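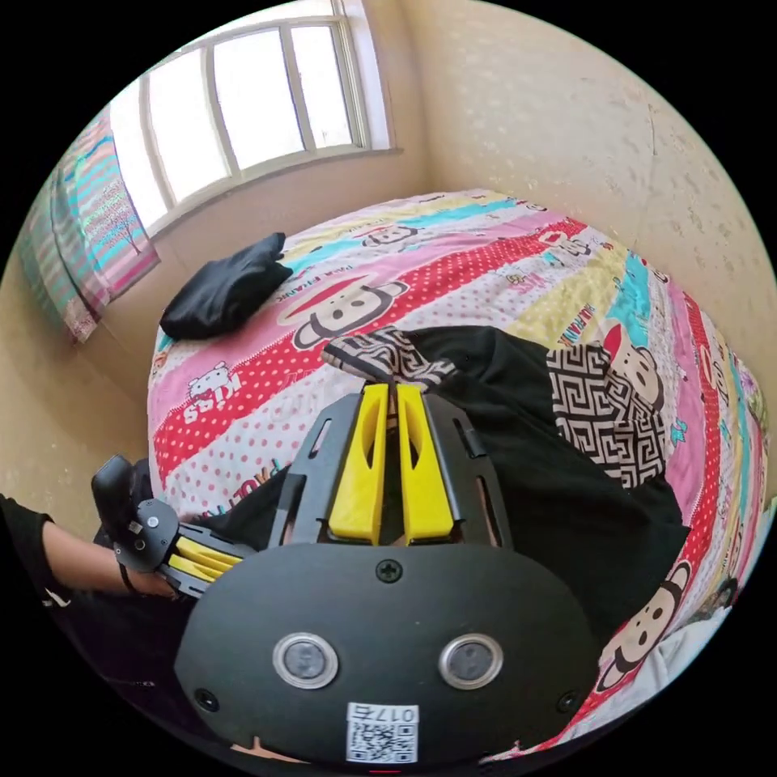 **Two different construction dates for a former bank building, which one goes on the survey form?**

Posted by flatiron_ledger, October 15, 2021

I am filling out an inventory form for the former Cabrera Savings Bank on the north side of the square in Florholm. The county assessor's card gives the year built as 1907. The cornerstone reads 1911. The form has one box for "date of construction" and a second box for "source."

What I have so far:

- Assessor's card, 1907, typed, no source given.
- Cornerstone, 1911, at the left of the main entrance.
- A deed transferring the lot to the bank, recorded in February 1910. It mentions "lot and improvements" but does not say what the improvements were.
- A newspaper item stating the bank had 4,000 depositors when it closed. No help with the date, but it is all the library's clipping folder had.

The building is two stories, brick, with a later one-story addition at the back. The addition has no date on it at all. The Brumska Hardware building next door shares the party wall and is listed on its own form as 1907, prepared by someone else years ago.

Do I enter 1907, 1911, or a range? Does the deed count as evidence for either one?

---

**mortar_and_lath**

Enter 1911 and cite the cornerstone. Put the conflict in the narrative section.

Assessor dates for buildings of this age are weak evidence. In many counties the cards were first filled out decades after construction, and the year was taken from whatever the owner remembered or copied from an adjoining parcel. Your neighbor being listed as 1907 makes the second possibility worth checking. Pull both cards and see if they are in the same typeface and carry the same inspection date.

A cornerstone has its own problems. It gives the year the stone was laid, and a building can open a year or more after that. It can also be moved from an older building or belong to a remodeling. Look at the joints around it. If the stone is coursed in with the surrounding brick and the mortar matches, it is probably original to that wall.

The deed is useful but does not settle anything. "Lot and improvements" is standard wording and could refer to a frame store, a shed or a fence. Check the following:

1. Fire insurance maps, if the town was mapped both before and after 1910. Compare the footprint and the material color. Yellow is frame, pink is brick.
2. Tax rolls for the lot, 1906 through 1912. A jump in assessed value normally follows a new building by one year. The rolls are separate from the card and were made at the time.
3. Bank directories. They will give the year the bank was organized, which is often confused with the year the building went up.

The rear addition gets its own line under "alterations." If you have no date, write "date unknown" and describe the materials.

---

**grid9**

just put c. 1910, it covers both. I did 40 of these for the Flatholm district and only 7 came back, none of them for dates

---

**flatiron_ledger**

The two cards have the same inspection date and the same typewriter, with a filled-in lowercase "e" on both. The parcel numbers are consecutive. I am treating 1907 as unreliable for the bank.

The courthouse has the tax rolls in the basement vault and the 1909 volume is missing. The lot is assessed as vacant in 1908 and again in 1910, so the "improvements" in the deed were apparently not taxed. I have not been able to see 1911 or 1912 yet, as those are out for rebinding.

---

**mortar_and_lath**

Vacant in 1910 rules out 1907 for the present building. I would not use "c. 1910" when there is a dated stone and a roll that agrees with it. Enter 1911, list both sources, and cite the roll by volume and page. The 1912 volume can be added as a continuation sheet when it comes back.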